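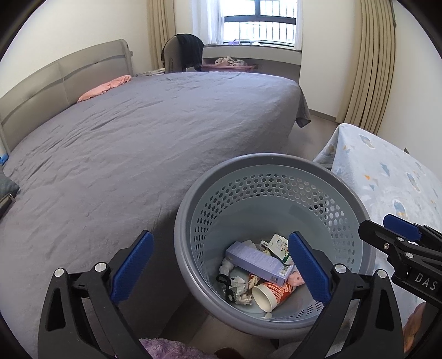
Niall Kinnear began to clean other people's bedrooms by accident. He worked at the reception of a small guest house, the Gillies, and one morning in March there was no person to make the rooms. "I did 15 rooms and I was very slow," he told me. "But I liked it more than the telephone." Now he has his own small business, Floso, which helps families in Tetden to put their homes in order.

I asked him where he starts when he enters a bedroom. He did not have to think.

"With the bed, always. If the sheet is pulled straight, the room already looks half done, and you have a clean place to fold the clothes. After that I go to the chair. Every bedroom has a chair that is really a wardrobe."

And the floor? He says he leaves it for the end, but the waste basket comes early.
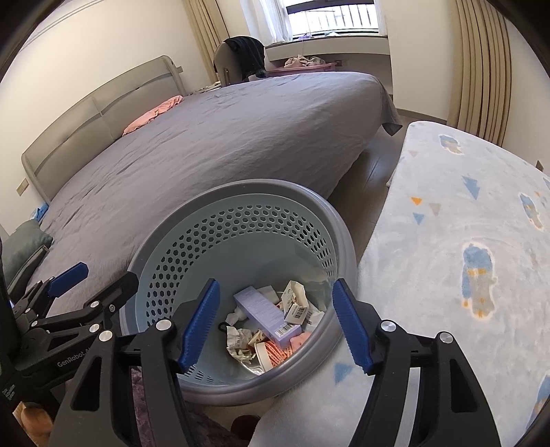 Kinnear has strong opinions about waste baskets. He wants them open, without a lid, and close to the bed, so that a person can use them with one hand. "A lid is one more reason to put the tissue on the table," he said. He also likes the kind with small holes in the wall, like the gray-blue one with the hexagons, and he empties it before it is full. What he finds inside is mostly paper and packaging — a lavender box with a barcode, a wad of tissue, some receipts. He looks through it quickly first. Once, at a house on Fallix Road, he found an earring in this way.

I wanted to know if he presses the rubbish down to make space. He shook his head. Boxes he takes out and makes flat, and they go with the cardboard.

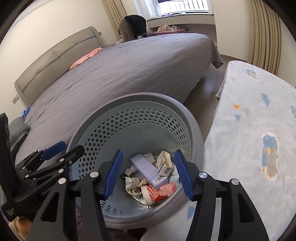

Blankets are a different subject, and here he became more careful with his words. He never changes how a child's blanket is placed without asking first. "You can move 100 things in a room and the child will not say anything. Then you fold the blanket the wrong way and it is a big problem." A light blue fleece with penguins and small triangles, for example, he would shake by the window and put back with the penguins on top. The big bed he makes after, beginning at the headboard and walking to the foot.

For a room of this size he needs one hour, or a little less if he is let alone with the radio. The curtains he washes 3 times in a year.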